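豆の移し替え練習、器は何がいいでしょうか

投稿者:Xolani_M
こんばんは。日本語は勉強中ですので、変な表現がありましたらお許しください。
私は指先の細かい動きを練習するために、小さい豆を一つの器からもう一つの器へ移すことを毎晩しています。今は黄色いプラスチックのボウルを二つ使っています。Utportの店で二つセット、200円でした。
困っていることは、豆が器のふちに当たって外へ落ちることです。器を深いものに替えるべきでしょうか。それとも、置き方が悪いのでしょうか。

投稿者:まめ大福
浅いほうが練習にはいいですよ。深いと手首が立ってしまって、指が疲れます。置き方は、二つをぴったりくっつけるのがおすすめです。

投稿者:Keabetswe
私は反対の意見です。浅い器は、豆が少なくなると滑って逃げます。私はStendierの小鉢(693円)に替えてから、落とすことが減りました。少し高いですが、重さがありますので、動きません。

投稿者:まめ大福
陶器は落としたら割れますよね。初心者にはちょっと怖いかな。

投稿者:Xolani_M
お二人とも、ありがとうございます。写真をのせます。
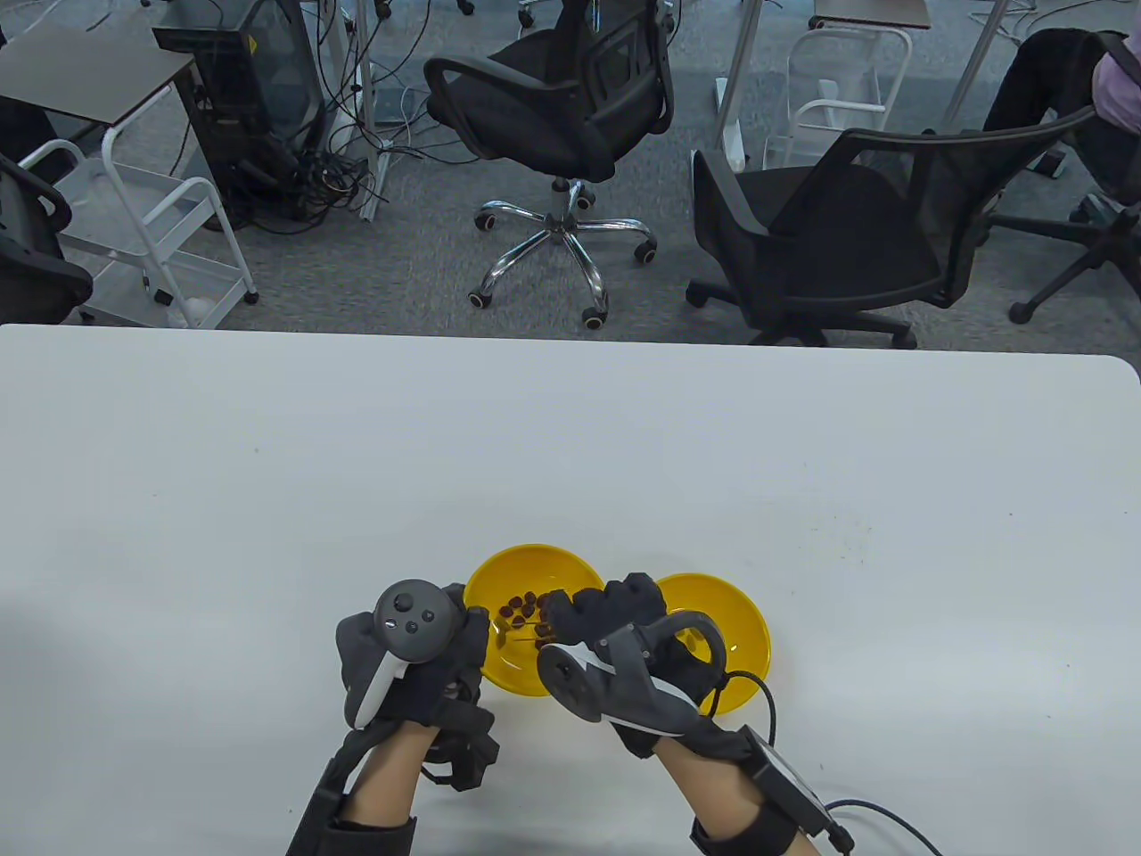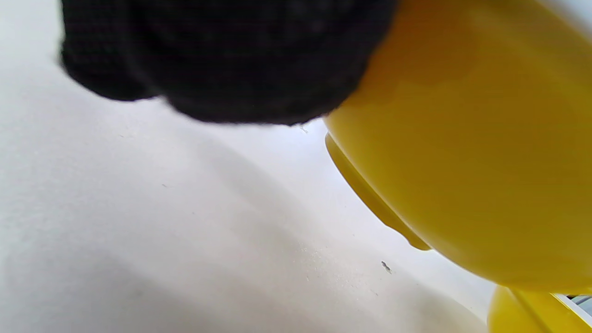
黄色いプラスチックの器と手袋です。

手袋については、私は初めから着けて練習しています。素手よりも難しいですが、冬に外で作業をするときの役に立つと思っています。まめ大福さんのように、器をくっつける方法も試してみます。

投稿者:Keabetswe
手袋で小さい粒をつまむのは、とても難しいと思います。まず素手で3週間続けて、それから手袋にするのが正しい順番ではないでしょうか。私の先生はそのように教えました。

投稿者:ころころ
横から失礼します。順番は好きでいいと思う派です。それより机。つるつるの机だと落ちた豆がどこまでも転がるので、下に濡れ布巾か薄いフェルトを敷くといいです。器も滑りにくくなりますよ。うちはMthembuの滑り止めマット、989円のを切って使ってます。

投稿者:まめ大福
布巾は豆がふやけるからやめたほうが……。フェルトに一票。

投稿者:ころころ
固く絞れば大丈夫ですけどね。まあ、そこは好みで。

投稿者:Xolani_M
フェルトは家にありますので、今夜から敷きます。素手の練習も、朝に少しだけ入れることにします。Keabetsweさん、その小鉢の直径を教えていただけますか。小さすぎると、私の指が入らないかもしれません。

投稿者:Keabetswe
今、職場におりますので、家に帰ってから測ります。夜の9時ごろにもう一度書きます。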